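Sat 6 June
by Teodoro Tovar

Zadura Ward Minutes: README for the second release

The files in this folder hold the minutes of the ward meetings of the Astotia town party, typed again from paper and put in one common shape. I made them for people who study how a local party chooses its candidates and fills its empty seats. The first release in March had only the meetings of the eastern wards. The present one has also the western wards, and it replaces the first completely, so please delete the old copy before you unpack the new.

What is inside

There are 325 minutes in total. Of these, 226 contain at least one recorded vote, and the others contain only discussion or notices. Each minute is one plain text file, and the table minutes.csv has one row for each file. A second table, votes.csv, has one row for each vote, with the motion, the result, and the numbers for and against when the secretary wrote them down. When the secretary wrote only "carried" or "lost", the number columns are left empty. I did not put zero there, and I ask you not to read an empty cell as zero.

The columns of minutes.csv are file, ward, meeting_type, chair_role, quorum and notes. The column quorum has three possible values, which are yes, no and unknown. Many secretaries did not mention quorum at all, and these are unknown, even where the list of persons present is long.

How the text was made

The paper books were lent by the party office in Hinojosa Street. I typed the eastern wards and Meirion Wogan typed the western wards, then each of us read the work of the other against the paper. Where we could not agree about a word, it stands in square brackets with a question mark. We kept the spelling of the secretaries, also when it is clearly wrong, but we wrote out the short forms of the ward names in full. Two wards changed their borders during the period of the books. They appear under their old name before the change and under their new name after it, and the file wards.csv shows which belongs to which.

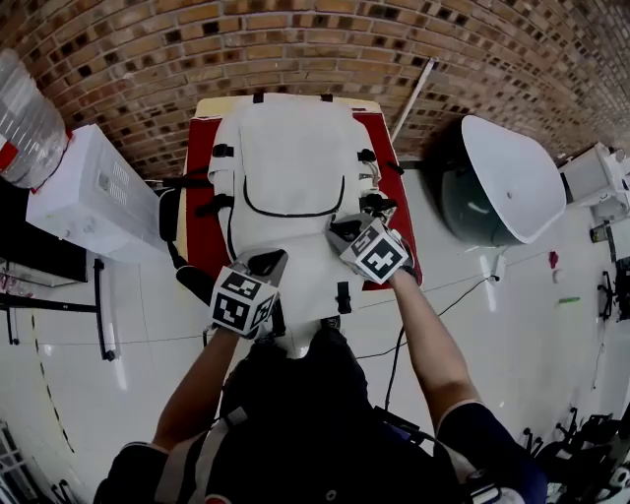

Reading time: 4 minutes

Personal names

Persons who held a public office or stood as candidates are named as in the books. All other members are replaced by a code, for example M014, and the same person has the same code in every file of one ward. The codes do not continue from one ward to another. A member who moved house will therefore look like two members, and any count of the whole membership from these files will be too high. The key to the codes is not part of the release and we do not give it out.

Known problems

The Tikulon ward has no minutes for a long stretch in the middle. The book was started again on a new first page, and we do not know if the meetings stopped or if a book was lost. Please do not treat this gap as proof that the ward was inactive.

Appointments to empty seats are recorded very unevenly. Some secretaries wrote who proposed the person, who objected and what the town chairman answered. Others wrote only the name of the new holder. In votes.csv an appointment made by the chairman without a vote is marked "appointed" in the column result. In the first release such cases were marked "carried", which was my mistake, and anybody who used that column should do the calculation again.

In the western wards the secret ballots have sometimes a total higher than the number of persons present. We checked these again on the paper and the numbers are really written so. They are left unchanged, with a remark in notes.

Use and citation

You may use the files for research and teaching, and for journalism if you name the source. Please do not try to find out who is behind a member code. To cite, write "Zadura Ward Minutes, second release, Tovar and Wogan".

Corrections are welcome. Send the file name, the line as it stands and the line as you think it should be. Corrections to the western wards go to Meirion, and all others come to me. We answer more slowly in the weeks before an election.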